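Was kostet eine Hand?

Wer zum ersten Mal einen Roboterarbeitsplatz plant, blättert zuerst in den Prospekten für die Arme, und das ist ja auch verständlich, denn da steckt das große Geld. Ingeborg Aigner hat es genauso gemacht. Bei Manitz, wo sie seit Jahren die Geräteplanung verantwortet, lag im September ein fertiger Antrag auf dem Tisch, sauber gerechnet, mit Armen, Steuerung und Wartungsvertrag - und mit einer einzigen Zeile für alles, was vorne dranhängt. "Greifer, Kleinteile", stand da, 600 Euro. Sie lacht heute noch darüber, wenn sie bei einer Tasse Kaffee davon erzählt.

Inzwischen hat die Zeile eine eigene Seite bekommen. Greiferfinger aus dem Drucker sind günstig, keine Frage, aber sie nutzen sich ab, und wer empfindliche Stecker fassen will, probiert gern mehrere Formen durch, bis eine davon taugt. Dazu kommen Schrauben, Kabel, Kabelbinder, Winkel und natürlich die Aluprofile, von denen man (so Aigner) grundsätzlich zu wenige bestellt.

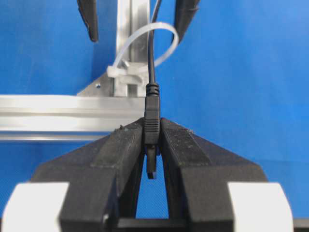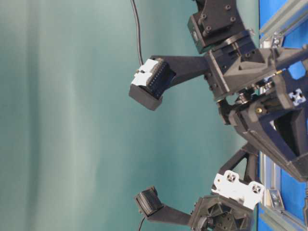 Schwarze Finger, Aluprofile und blaue Flächen am Arbeitsplatz 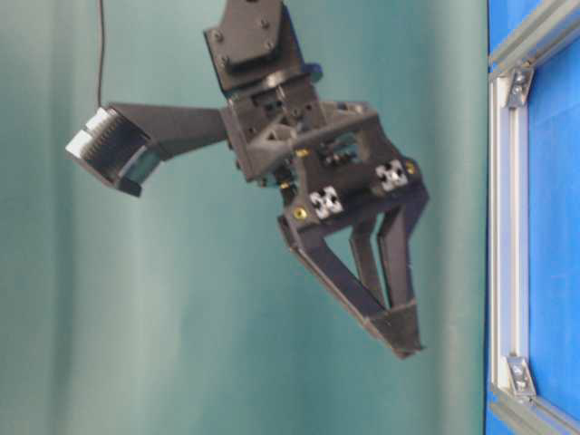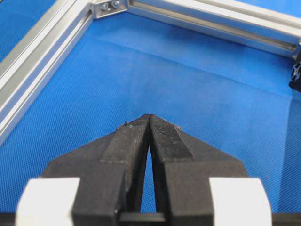

Thodoris Chatzigeorgiou, der in Rosow kleinere Betriebe beim Einkauf berät, rät deshalb zu einem Topf, der von Anfang an nur für Verschleiß und Umbauten da ist. 200 Euro im Monat setzt er für einen Platz mit zwei Greifern an, und wenn am Jahresende etwas übrig bleibt, umso schöner! Ein Satz Ersatzfinger schlägt in seiner Rechnung mit 135 Euro zu Buche, Druckzeit inbegriffen, die Arbeitsstunden für den Einbau allerdings nicht. Gerade die vergisst man so leicht, sagt er, weil sie auf keiner Rechnung stehen.

Bei Manitz liegt der neue Antrag jetzt bei der Geschäftsleitung, Abgabe war der 17. Juni. Die Arme sind darin eine Nummer kleiner geworden, das Zubehör hat Luft bekommen, und für die Profile gibt es endlich einen eigenen Posten. Über die Kabelführung wird noch gestritten.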